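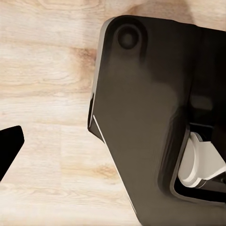
4.2 Rendering the wrist view in simulation

The grasp monitor takes one input, the image from the wrist camera, and returns one of three labels: open and empty, closing on an object, or closed and empty. We train it entirely on rendered images. The renderer is Rirnbridge, with the arm model and the gripper meshes exported from the same files the planner uses for collision checking. Keeping a single set of meshes means that a change to a finger shows up in the planner and in the training images at the same time. In an early version we kept two sets, and they drifted apart within a few weeks.

The camera is fixed to the wrist and looks past the fingers toward the work surface. With this mounting the near finger takes up a large share of every image, and only the tip of the opposing finger enters from the left. Figure 3 shows a rendered view with the gripper open over the wooden tabletop and nothing between the fingers.

Figure 3. Simulated wrist view, label "open and empty." The near finger is the large dark part at right, with a circular recess near its upper-left corner and a pale component visible inside the rectangular opening lower down. The tip of the opposing finger is at the left border.

We considered masking out the near finger before passing the image to the network. The argument for masking is that the finger's outline is known from the joint state, so those pixels carry little that the controller does not already have. The argument against it is that the joint state and the image are not always in step. On our controller the joint message can arrive up to 9 ms after the image it belongs to, and a mask drawn from the wrong joint state cuts into the gap between the fingers, where the object is expected. We left the finger in. The network then has to learn what the gripper looks like, but it needs no calibration step at run time.

The gap itself is labeled from simulator state. An image is marked "open and empty" when the commanded opening is above the threshold and no object mesh intersects the volume swept by the fingers. It is marked "closing on an object" when the opening is decreasing and an object mesh lies inside that volume. The third label covers a finished close with no contact force on either finger. A single image cannot show whether the fingers are moving, so the monitor reads the command currently being executed along with the image and combines the two in its last layer.

4.3 Surface and lighting variation

Wood was the hardest background for the first version of the monitor. Grain runs in long streaks, and a dark knot close to the fingers has soft, closed curves that the network sometimes took for the edge of a small object. In Figure 3 a patch of this kind lies just left of the rounded upper corner of the near finger. False "object" labels on the wood surface were far more common when such a patch lay near the fingers than when the grain there was plain.

To address this, we built a surface library of 158 textures, most of them wood, and placed the texture origin at random for each episode. A knot can then fall anywhere in the view, including under the finger, and its position says nothing about the label. Frida Kjærgaard wrote the sampler. It draws the texture, its rotation, and its scale independently, and it rejects any draw in which a texture seam crosses the gap. We added the rejection rule in April after the network began treating the seam as a sign of an empty gripper.

Lighting is kept soft and comes mostly from above. Dark fingers over a bright table leave only narrow highlights along the edges, and these highlights move as the lamp position changes. We vary the lamp position and brightness over a moderate range. A wider range was tried and dropped. It made the fingers appear lit from below in some images, a condition our cell does not produce, and training took longer with no gain on the held-out set.

4.4 Training and run-time use

Each training run uses 600 episodes. An episode starts with the gripper open, runs one close command, and ends with the gripper open again. Of these, 167 contain no object at all, so that a full close on nothing is well represented. Images from one episode are never split between the training and validation sets.

At run time the monitor is a separate node. It publishes a label and a confidence value, and the task planner, Grurnden, reads both before each lift. If the label is "closed and empty," the planner opens the gripper, backs off along the approach path, and asks the perception module for a new object pose. If the confidence is below the threshold, the planner holds still and waits for the next image. It does not retry a grasp on a low-confidence label, and it stops and reports a fault when the wait exceeds the limit set for the task. The same node and planner settings are used for all tests in Section 5.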